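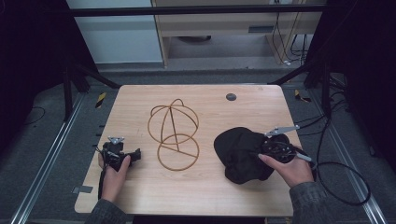

Wire ornament, black cloth and a gripper in each hand.

I've been hooked on this build for months and it just keeps getting better! Mistula (that's my name for the whole project) is meant to learn to tidy a table one day, and the part I'm enjoying most right now is the handheld side of it: 2 grippers, one per hand, and me doing the moves myself so the arm has something to copy later.

Soft stuff is the real puzzle. Black fabric bunches up differently every single time you touch it, and I love that. The wire piece is tricky in its own way, all thin bent rods and gaps, so you have to think hard about where a jaw can close without catching a loop.

The log stood at 1,563 grabs when I redid the jaw mounts in October, and it's at 2,338 now. I've been through 4 versions of those mounts (the first was awful, the colour was the only good thing about it). Cable drag on the right hand still bugs me, so a lighter lead is next on the list.

If anyone at the Zistesholm workshop has a spare spool of thin flexible cable, I'll happily trade for aluminium offcuts. I've also started on Kakska, the little program that sorts the grabs, and I'll post the code once it stops crashing on long sessions.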